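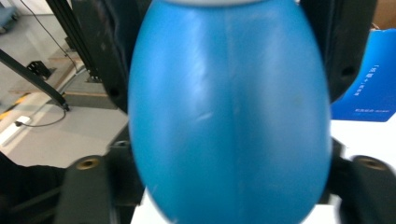

Visit report: braiding fiber open day, Plenix plant, Skisgate

The Plenix plant at Skisgate opened its production floor to licensed braiders and salon owners on 24 January 2025. Groups were limited to 12 and the route took in extrusion, hackling, bundling and the test room. Safety glasses were issued at the door and long hair had to be tied up and netted.

The plant makes modacrylic and polyester braiding fiber. Both are extruded, drawn and heat set before cutting. The guide's explanation of feathered ends was the most useful part of the first hour. Pre-stretched hair is pulled by hand or machine so the strand lengths are staggered at both tips. A braid made with it tapers without trimming. Blunt-cut bundles cost less but leave a thick end that has to be thinned with a razor.

Bundles are sorted by weight, then banded at the midpoint. Operators check each band for slippage, which is a common complaint with knotless styles where small sections are drawn out one at a time.

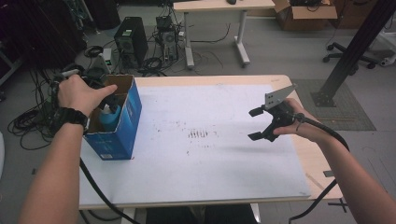 The test room covers hot water sealing, tangling and color transfer. For sealing, sample braids are dipped for 5 seconds, blotted and hung. The polyester samples held a straight line after the dip. The modacrylic samples were softer and had relaxed slightly at the ends. Color transfer is checked by rubbing a damp white cloth along the braid. Burgundy and copper shades are tested twice.

Skondunano, the plant's new low-itch line, gets an extra rinse to remove the alkaline coating found on many synthetic fibers. Staff still recommend that salons rinse any synthetic hair before installing it on a client with a sensitive scalp.

The last stop was a bench session run by the Chukwu braiding school. Visitors fed in hair at 4 points along a cornrow and compared bulk at the nape. Starting with a small piece and increasing the size gradually gave the flattest result.

The tour ran long and the color matching lab was skipped. The next open day is in July. Parking is behind the loading dock, and sample packs are sold at the front desk, card only.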